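发件人：Glenys Gwilliam
收件人：重型音乐现场讨论列表
主题：Re: Re: Rutier 巡演下半程，Feltow 那场要不要改成坐席

各位好：

先把上一封信引在下面，免得新加进列表的人看不懂我在回什么。原信较长，我只删了问候和签名。

> 场馆那边给了两个方案。一是全站席，按原来的票价；二是前区站席、后区摆椅子，后区票价高一点。他们倾向第二个，理由是上回 Chávez 来演的时候，后半场有不少人坐在楼梯上，消防通道被堵，保安来回赶人，观众和保安都有意见。
>
> 我个人反对摆椅子。Rutier 这种乐队，鼓一进来全场就该动起来，后面坐着一片人，台上看下来是什么感觉？而且 Feltow 的厅本来就浅，前区再切掉一块，挤的人更挤，想看清楚的人还是看不清楚。
>
> 另外暖场乐队还没定。Allier 说愿意来，但只肯演四十分钟以上，少了不来。我觉得四十分钟太长，主唱那把嗓子听半个钟头正好。有谁跟他们熟，帮忙问一句能不能压到三十分钟。
>
> 还有一件事，散场后的末班车。原定收尾时间是晚上十一点，从厅门口走到车站要一刻钟，中间还有一段上坡。要么提前开场，要么就别指望住得远的人来听返场。
>
> 最后，录音。台边能不能放一对话筒，音控台那边能不能给一路信号，这两件事都得提前跟乐队经纪人讲，别到了当天再去问。上次就是当天去问的，结果什么也没录成。

我按顺序回。

一、座位

我赞成第二个方案，不过要改一下。椅子不摆在正后方，摆在左右两侧的抬高台子上，中间从台口到音控台全部留给站着的人。Feltow 的厅我去过很多次，两侧台子上站着看其实很别扭，栏杆正好挡在胸口，灯架又压下来，个子高的人得弯着脖子。坐下反而能看见全台。

我问过场馆，两侧加起来能放 70 把椅子，再多就要占过道。这个数目我觉得够了。来听 Rutier 的人里有一部分是从第一张唱片就开始听的，年纪不小了，膝盖不好，站三个钟头确实吃不消。我自己也算在里面。他们愿意多付一点钱坐着听，这笔钱又能补贴站票，站票就不用涨。

至于台上看下来是什么感觉，我跟乐队的吉他手聊过，他的说法是灯一打，台上只看得见前两排，后面坐着还是躺着他都不知道。所以这条理由我不太接受。

二、暖场

Allier 我认识他们的贝斯手，昨晚通了电话。他们坚持四十分钟，是因为新写的那组曲子是连着演的，中间不停，从头到尾三十六分钟，前面再加一首老歌。切开演也行，但他们觉得没意思，那就宁可不来。

我听过那组曲子的排练录音。前十分钟很慢，只有一个和弦反复磨，吉他的失真一层一层往上加，鼓到第十一分钟才进。喜欢的人会很喜欢，不喜欢的人会去排队买啤酒。主唱在这组曲子里唱得很少，大概只有三段，所以原信里担心的嗓子问题倒不太存在。

我的意见是让他们演四十分钟，一分钟不多，到点收。换台时间从半小时压到二十分钟，鼓组共用，Rutier 的鼓手已经同意，只换军鼓和镲片。音箱各用各的，Allier 的放在前面，演完直接推下去，从左侧门走，那边没有台阶。

三、时间

开场提前到晚上七点，门六点开。Allier 七点上，七点四十下；Rutier 八点整上，正场一百分钟，返场两首，十点前结束。这样末班车就不成问题了，走得慢的人也赶得上。

有人私下跟我说七点太早，下班赶不过来。我能理解，但赶不上的是暖场，不是正场。十一点收尾的话，错过的就是返场，而 Rutier 这次返场要演的是第二张唱片里那首长的，已经 8 年没在现场演过了，我不想看到一半人在那首歌中间往外走。

四、录音

经纪人那边我已经写信，得到的答复是可以录，有两个条件：一是成品要先给乐队听，他们点头了才能在列表里传；二是不许卖，也不许放到任何需要付费才能听的地方。两条我都答应了，希望各位也遵守。

音控台给 2 路信号，左右声道。台边的话筒要我们自己带，架子也自己带，不能超过栏杆的高度。我手上有一对小振膜的，另外需要有人带一台能同时录四轨的机器，还有足够的电池，台边没有多余的插座。厅里的低频很重，上次有人录的那一版，贝斯一响别的全糊了，所以话筒尽量往前放，离两侧墙远一点。

五、歌单

原信没有提，但列表里一直有人问，我顺便说一下。乐队这一轮巡演每晚换三到四首，开头和结尾是固定的。开头用新唱片的第一首，接着不停直接进第二首。中段有一块是轮换的，前几站演过的那首翻唱，后来拿掉了，吉他手说演腻了。如果有人特别想听哪首老歌，可以把歌名发给我，我汇总之后转给经纪人，演不演由他们定。请每人最多报两首，不要把整张唱片抄过来。

我自己报的是第一张唱片的最后一首。那首歌的录音室版本我一直觉得太干净，鼓像在隔壁房间打的，现场版要重得多，中间那段慢板几乎拖到快散架才重新合起来。当年在 Chávez 那次合演上他们演过，我站在右边音箱前面，回家以后耳朵响到第二天中午。所以也请各位带耳塞，门口有卖，但门口的那种很硬，戴久了疼。

以上几条我已经整理成一页，放在列表的共享页面上，各位有修改意见可以直接回这封信，我来改。页面的上半部分照抄如下，方便用纯文本收信的人看。

Feltow 现场安排（草稿）

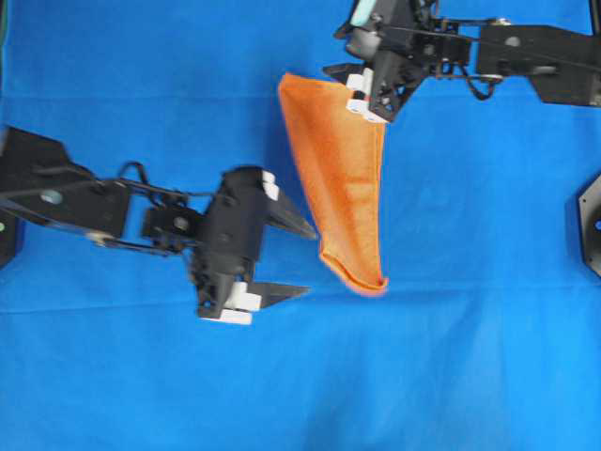
本页最后修改：三月，晚上 9:40

开门：晚上六点
暖场：Allier，七点至七点四十
正场：Rutier，八点开始
座位：中间站席，两侧台子坐席
入场：站票走正门，坐票走右侧门，两边的票不能互换
存包：正门左手，大件乐器箱不收
录音：已获同意，传播须等乐队确认
返场：两首，请尽量留到最后

票的事再补充几句。站票和坐票分开卖，列表成员可以比公开发售早两天买，方法跟上次一样，把要的张数和种类写信给我，我统一报给场馆，当天在门口凭名字取。已经报了名又来不了的，请在开演前告诉我，后面还有人等。不要自己在门口转手，场馆对这个管得很严，上回有人因为这个没能进场。

周边摊位设在正门进去右手边，Rutier 会带新唱片的黑胶和几款上衣。Allier 只有磁带，数量不多。摊位收不收卡我还没问到，建议带些现金。

还缺两样东西：一是前面说的四轨录音机，二是有车能帮忙把话筒架从我这边运到厅里的人。架子不长，后座放得下，下午四点前送到就行。

座位方案我明天中午要答复场馆，对两侧摆椅子有意见的请在那之前回信，过了中午我就按上面写的报过去了。

Glenys Gwilliam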